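Matt white table top marking under bowls

Posted in Furniture and Surfaces

Helska
I have a matt white table top, bought in August. A shallow cream bowl lives on it for keys and small items. Grey marks have appeared where the bowl gets pushed about. Washing-up liquid does nothing. Are these scratches, or is something coming off the bowl?
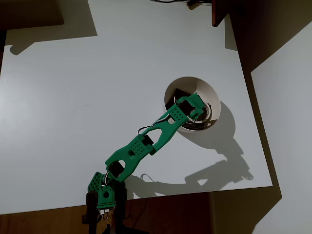
The bowl weighs 575 g empty. The marks are short arcs, the longest 15 mm, and I cannot feel them with a fingernail.

2 replies

Lachance
If a nail does not catch, it is probably transfer from the foot of the bowl. Unglazed foot rings are abrasive and leave a grey deposit on matt finishes. Turn the bowl over and run a finger round the base. If it feels rough, rub it down with wet 400 grit paper, rinse and dry.

For the marks, use a damp melamine sponge with very light pressure, and test under the edge of the table first. Stop if the area starts to look shiny. Polished matt cannot be put back. Afterwards fit felt pads, 8 mm diameter, evenly spaced on the foot. Self-adhesive ones fall off after washing, so keep spares.

Fulov
had the same on a white desk, just put a cork mat under it. Never got the marks out but the mat covers them

Helska
Base is rough on one side. Will sand it on Friday and try the sponge.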